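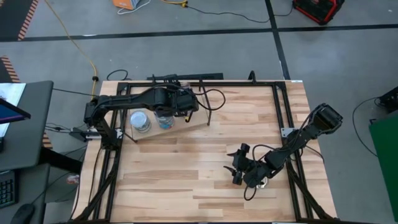

Butcher-block top, with the small board up in the corner.

I've been meaning to write up the canned fish situation. We buy tins when they're on special at Cornmont, and for the past year they've gone wherever there was a gap. In June I finally decided to get everything out on one surface and put it back in an order I could live with.

Butcher block is good for this kind of job. It's kind to the bottoms of the cans and wipes down with a damp cloth. I oil mine twice a year with the Jornar stuff in the grey tub, and a tub lasts me ages. The other thing I like is a loose board on top, which gives you a spot for anything you want kept apart from the main lot while you sort.
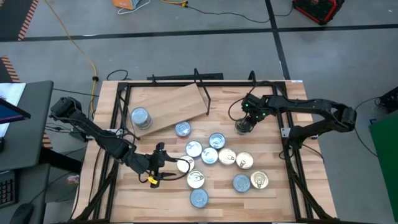 Cans spread out on the bench, mostly silver and gold lids.

Spreading them out takes up more room than you'd expect, but I find it easier than sorting from a pile. Looking down from above, the lids are all you get, and a silver lid doesn't tell you much about what's inside. You have to pick each one up and check the label and the date. I keep a marker handy and write the month on the lid in big figures. Anything due in the next 3 months goes to the kitchen for sandwiches or a pasta bake.

I sort by size first, then by brand if I can be bothered. Wide cans and narrow cans in the same stack never sit right – the rims don't line up and the whole thing wobbles when you take one off the top.
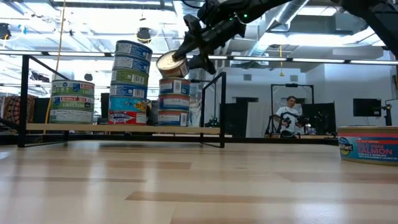
Photo: Domínguez / Nodholm pantry blog

The wide Bumble Bee tuna cans have their own stack of three on the left of the plank. The middle stack is six high and leans a touch, and I wouldn't go any taller than that. Labels are a mix of blue, green and red, so it's not the neatest colour scheme, but I can read most of them without shifting anything.

Next job is the tinned tomatoes, which are heavier and will need the bottom shelf.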